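From: Kenza Abdelaziz
To: Aviddale Home Bread list
Date: Jun 19, 2018
Subject: Re: Flat loaves again, and is it my oven?

Nouhaila Amrani wrote:

> Hello all, me again with another pancake. I've been using the Gullum
> flour people were raving about in the spring, and the dough feels
> lovely right up until I tip it out of the basket, when it just sighs
> and spreads across the tray. Crumb is fine, taste is fine, but you
> could post it through a letterbox. I do a first rise on the worktop
> while I'm at work, shape it when I get in, then leave it for 90
> minutes and bake. My husband thinks the oven is on its way out. I've
> also moved house since I last baked properly (we're up in Dirkton
> now) so it's a new kitchen and a new everything. Should I be using
> less water? I'm at 80 per cent because that's what the recipe says.
> Also, does anyone do their loaves straight on a stone, or is a tray
> all right?
>
> Nouhaila

Hi Nouhaila, and hello to everyone else who has been quiet since the great rye argument,

I don't think it's your oven! Ovens get blamed for everything. If the crumb is fine and it tastes fine then the oven is doing its job, and a dying oven would more likely give you a pale top or a raw middle. A loaf that spreads the second it leaves the basket was in trouble before it got anywhere near the heat.

My money is on that first rise. You say it sits out while you're at work, so how long is that, door to door? If you're out for 11 hours in June, in a kitchen that gets the sun, that dough has been finished for ages by the time you put your key in the lock. I did exactly the same thing for a whole summer when I had the flat over the Naciri bakery (yes, I lived over a bakery and made my own bread, everyone has had their laugh about that). The heat came up through the floor from the small hours onwards and I never once thought about it. Lovely puffy dough at teatime, very silky, and then a puddle. I changed flour, I changed salt, I bought a new basket. When October came and I'd moved out, the same recipe stood up like a hat.

So before you touch the water, try one of these. Either use much less starter in the morning, and I mean a mean little teaspoon, or make the dough up in the evening and put it in the fridge overnight. I prefer the fridge because you can shape it cold and it behaves itself, and then it can go back in until you're ready.
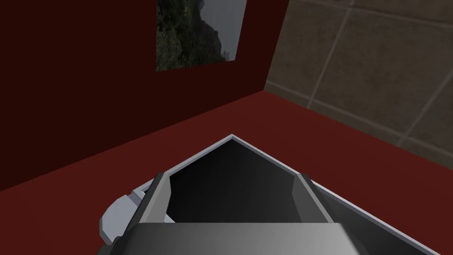

On the water question, 80 per cent is a lot for that flour. I know Gullum say on the bag that it's strong, and it is strong-ish, but it's nothing like the Canadian stuff the recipe writers all seem to have. Mine goes slack at anything over 72. The other thing is how you handle it once it's out of the bowl, and I'd look hard at your worktop there. A shiny surface is a friend for this, something like that glossy black panel with the pale rim, laid flat. You want the dough to catch just slightly as you drag it towards you, so the skin tightens, and you can't get that if you've thrown flour everywhere. I use next to none now, only a bit on top of the dough and then flip it over so the floury side is down to start with. Wet hands if it sticks, and a scraper. Drag, quarter turn, drag, quarter turn, and stop when it looks like it might tear. Then leave it alone for twenty minutes under a bowl and do it all again before it goes in the basket. I used to skip that second go and it made more difference than any gadget I've paid for.

As for the 90 minutes, I'd ignore the clock altogether for a few bakes. Poke it with a floured finger. If the dent fills in straight away it needs longer, if it comes back slowly and leaves a little dimple then get the oven on (well, the oven should be on already, you know what I mean), and if it just stays there looking sad you've missed it. When I've missed it I tip the lot into an oiled tin, press it out with my fingertips, cover it in rosemary and salt and call it focaccia. I have served that to people who asked for the recipe.

Stone or tray: tray is all right if it's a heavy one and you let it get properly hot first. I had a stone for 2 years and it cracked down the middle one morning when I splashed it, so I've gone back to the lidded pot. Hot pot, dough in on a sheet of paper, lid on for the first 25 minutes, lid off until it's as dark as you dare. The pot also holds the sides in a bit, so even a slack loaf has a chance of going up. If you've got an old casserole that'll take the heat, knob and all, try that before you spend money.

One more thing, what's the water like in Dirkton? My sister lives out that way and her kettle furs up in a fortnight. I don't suppose it matters for the bread but I'd be curious to hear if your starter sulked when you moved. Mine did, it went grey and smelt of nail varnish for a week and then came right on a few feeds of wholemeal.

Let us know how the next one goes, and do tell us the times of everything, starting with when you mix it. And if anybody still has the sheet with the seeded loaf from the Aviddale open morning, could you please send it round again? I've spilt treacle on mine and lost the bottom half.

All the best,
Kenza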